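Prunero Tabletop – Simulated Demonstration Capture Package

Prunero Tabletop is a software package for collecting manipulation demonstrations with a simulated single-arm robot. It runs on one workstation, records operator commands together with rendered camera views, and writes episodes in a form that can be passed to an imitation learning pipeline without further conversion. The package is sold as a site license by Skenura and is supported on Linux only.

What the package includes

Capture client with operator view
Scene editor and randomizer
Object library, 236 items
Replay and review tool
Exporter with command-line interface
Reference task set, 40 tasks

The input device is not included. See Operator input.

Scene construction

A scene consists of a room, a work surface, an arm on its pedestal and a selection of objects. Rooms and work surfaces are fixed assets. Objects are placed by the randomizer within a region drawn on the surface in the scene editor. Each object in the library has a collision mesh, a mass, a friction value and at least one named grasp region. The grasp regions are used only for automatic checks and are never shown to the operator.

Object sets are grouped by task. The kitchen group mixes items that are needed for the task with items that are not, so that a trained policy has to select its target from the instruction. Spacing between objects is set by a single clearance parameter. At the default value, placements in which two collision meshes touch are rejected and drawn again.

Lighting is randomized per episode. Direction, intensity and color temperature can each be locked. We recommend leaving direction unlocked. Policies trained under one fixed light tend to fail when the shadow of the arm falls across the target, and the effect is difficult to diagnose from success rates alone.

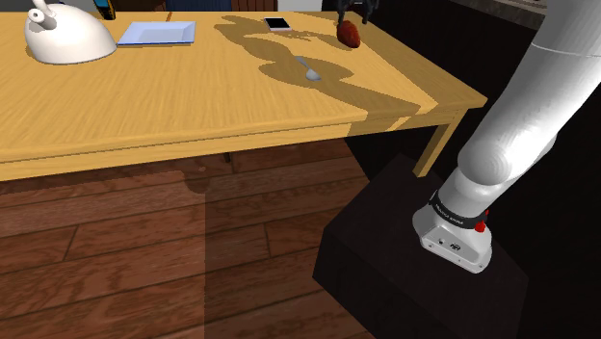 Kitchen group, rendered view. Small red fruit at the gripper; kettle, tray, phone and spoon on the table; arm shadow across the tabletop.

Rendering can be done live or deferred. In live mode the operator view and the recorded views are produced in the same pass. In deferred mode only the simulator state is stored during capture, and the recorded views are produced later at full quality. Deferred mode is the better choice where the workstation has a single graphics card. It also allows the same demonstration to be rendered again under different lighting, or from a camera that was not defined when the demonstration was made.

Operator input

The capture client accepts a 6-axis controller, a tracked hand controller or a leader arm. Drivers for the Ghauri leader arm are installed by default. Other devices can be added through the input plug-in interface, which expects an end-effector pose and a gripper value at a steady rate.

Commands are filtered before they reach the simulated arm. The filter limits speed and acceleration and can be adjusted per task. Both the raw and the filtered commands are stored. Users who train on raw commands should apply the same filter at inference.

Recording

An episode starts on a key press or pedal press and ends on a second one. The operator then marks it as keep, discard or review. Episodes marked for review are placed in a separate queue and do not reach the exporter until they have been cleared.

Each episode contains:

Joint positions, velocities and gripper opening
Raw and filtered operator commands
Object poses
Camera views, or simulator state in deferred mode
Task instruction as text
Random seed and scene version
Operator code

Discarded episodes are kept on disk by default. They are useful for training a failure detector and can be removed with the purge command.

Reference task set

The 40 reference tasks cover picking, placing, sorting, opening and simple tool use. The set is delivered with 3,000 demonstrations, of which 1,153 belong to the kitchen group. Task definitions were written by Vratislav Michalík. The review rules, including the criteria for a dropped or re-grasped object, were written by Nnamdi Tijani and are included in the documentation folder as a separate document.

A re-grasp does not disqualify a demonstration. A push by the arm body against an unrelated object does – this is checked from contact data and flagged automatically.

Export

The exporter writes one directory per task, with an index file and a statistics file for normalization. Images can be stored as compressed video or as single frames. Video is smaller, but random access is slower, and some training loaders will be limited by decoding. Exports from different scene versions can be merged only with the version check switched off.

Known limitations

Liquids, cloth and cut food are not simulated. Very thin objects lying flat, such as cutlery, can slip through the fingertips at high closing speed; reduce the closing speed in the task file. Two-arm capture is not supported in this package. Users who need it should look at Horneck, our two-arm product, which uses the same episode format.

Licensing and support

The site license covers any number of operators at one address and includes updates for the current major version. Demonstrations recorded with the package belong to the license holder. The reference demonstrations may be used for training, including commercial training, but may not be redistributed. Support requests should include the scene version, the random seed and the client log.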